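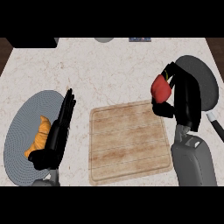

**Figure 2.** Countertop with chopping board, woven placemat and croissant.

### 4. Does the surface matter? Problems with the "setting effect"

The claim that people enjoy food more when it is served on a pleasing surface has been repeated so often that it is now treated as settled. We do not think it is. Furtado's early work at Guérin is usually given as the source, but her own write-up is far more careful than the papers that lean on it. She reported that guests who ate breakfast from a wooden board gave higher scores for "freshness" than guests who ate from a plain white plate. She did not report that they ate more, or that they came back, or that they could tell the two servings apart when asked a week later. Those claims were added by others.

Three difficulties stand out. The first is wording. "Freshness" was scored from one to seven, with no guidance on what a four might mean. A guest who thinks a pastry looks rustic and a guest who thinks it came out of the oven that morning may well tick the same box. The Lulimard survey tried to repair this by splitting the question into two, and the effect shrank to almost nothing in one half while holding up in the other. The authors took this as partial support. We would call it a warning about the original question.

The second difficulty is that a surface is seldom changed on its own. A woven mat tends to bring with it a different table, softer lighting and, in the Wundia cafés at least, a higher price. Miranda makes this point in her reply to Furtado, and we have yet to see it properly answered. Setting the mat, the board and the bare counter against one another at a single table would be a start (the kinds of surface are shown in Figure 2), but of the studies we reviewed only two came close to doing so, and neither kept the price fixed.

The third is the matter of who was asked. The Zundton study is often praised for its 1000 replies. Its size is less of a comfort once one reads the appendix, where it emerges that replies were gathered through a mailing list for people who had already bought tableware from the sponsor. It would be odd if such people did not care what their breakfast sat on.

None of this shows that the effect is false. It may be that wood and woven fibre do something for a croissant that a plate does not. But the evidence so far would be equally well explained by vague questions, muddled comparisons and a keen sample. Miranda suggests a small, lasting bias towards any serving that looks as though someone took trouble over it, whatever it is made of. That account needs fewer parts, and we return to it in Section 5 when we look at repeat visits.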